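Hand-held gripper trials move to the second stage

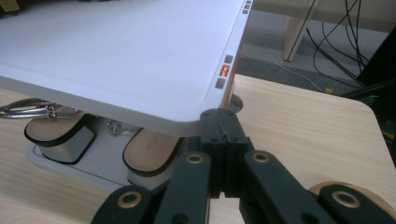 The hand-held gripper at work beside a white panel with indicator lights.

The Obura workshop has begun the second stage of its comparison of hand-held grippers, as announced to members in May. Two designs are under review: the Prarken linkage model, with brass bushings at its pivot points, and the Divance parallel model used in last year's programme.

Each gripper is fitted with a camera and taken through eight tabletop tasks by four operators. The first stage produced 183 usable recordings. Operators found the linkage model easier to close slowly, but reported that its arms hid small items from the camera when the tool was held low - a point that will be examined more closely in the present stage. The parallel model gave a clearer view and was judged more tiring over a long session.

Recordings will be processed with the Zestico controller software, and the same settings will be kept for both designs. Members who wish to attend a session should apply to the workshop office by Wednesday, August 21, 2024. Places are limited to two visitors per session. A written report will be sent to all members once the trials have closed.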